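Teaching by hand: how one lab collects grasping data without a robot

Most of the robot training at the Bosdale workshop happens with no robot switched on. A person picks up a hand-held gripper with a camera fixed to it, does a small job at a table, puts the object back and does it again. The recordings are later used to train the arm.

The project is called Dromik, and the engineer who runs it agreed to talk on condition that the article stayed on the method. "People come in and want to see the arm," she says. "The arm is the last part. What decides whether it works is what we record on the table."

The older way of doing this was to steer the arm from a distance with a pair of control handles. Her team did that until July. It was slow, and the operators got tired. "You would spend a whole morning on one drawer. With the hand tool you can do the same job at close to normal speed, because you can feel what you are doing."

The question they set out to answer was a narrow one. If you have a fixed amount of operator time, is it better to record more repeats of a task, or fewer repeats with more varied starting positions? They trained one version of the control software on 1000 recordings made from many starting positions, and another on 2000 made from only 4. Both were then tried on the same tasks, which involved picking up small flat parts and setting them down again.

The smaller, more varied set did better on all 3 tasks. She is careful about how much to read into that. "It is one gripper and one kind of object. I would not tell anyone with a different set-up to halve their recordings on the strength of it."
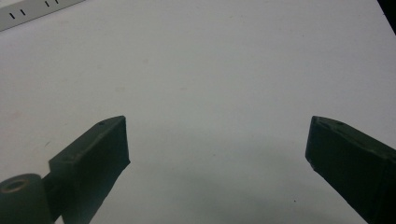
The open fingers of the hand-held gripper over a plain white surface.

The camera travels with the tool, so the fingers stay in view as the operator moves. That matters for the training, she says, as the software has to learn what the gap between the fingers looks like at the moment they should close. "If you only film from the ceiling, the hand covers the very thing you want to see."

Shadows caused more trouble than the team expected. The tool throws a soft one on the table, and in early trials the arm seemed to use it to judge height. When the lights were moved, it closed too soon. "It had learned something true about our room and nothing about the part," she says. The lamps are now shifted between sessions.

The sorting software, Grovora, throws out any recording where the position of the tool was lost for too long. Plain surfaces are the worst for this, as there is little for the tracking to hold on to. She would still rather keep some of them in. "Real tables are dull. If we only keep the easy ones, we are fooling ourselves."

The next round will use softer objects – cloth first, then bags – and a partner group at Thaweesak will repeat the comparison with its own operators. She expects the gap between the two sets to shrink, though she would not say by how much. The recordings for the first task are due to start once the new finger pads have been fitted.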